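Gripper pose jumps when one marker cube drops below the table edge

Pascal Jacquet

We record two-handed demos with hand-held grippers, each with a marker cube on the base, and the Lutetti tracker solves cube pose from the head view. The left hand is fine. The right one flips orientation whenever it goes low beside the table corner. In one take of 519 frames I lost 11 in a row, and the Foden planner then refuses the whole trajectory. Intrinsics were redone in April with the fisheye model.

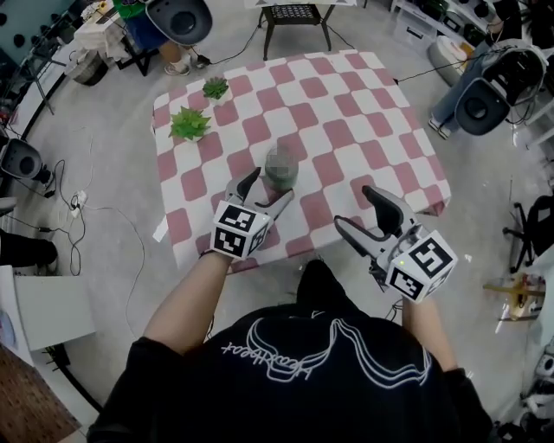

Head view, right gripper out past the near-right corner of the table.

Is this calibration or the solver?

Régis Carré

Solver, most likely. With only one face toward the camera you get the usual planar ambiguity, two poses with nearly the same reprojection error. Keep both candidates and pick the one closer to the last good pose. Also solve all visible markers on a cube together, using the cube geometry, instead of averaging per-face poses. If the gap is short, interpolate rotation with slerp and flag those frames so Foden can skip its velocity check on them.

Tessier

Bigger cubes fixed it for me

Jarex

Check that you aren't undistorting to pinhole before detection. It stretches the markers badly near the border. Detect on the raw picture, then undistort the corner points only.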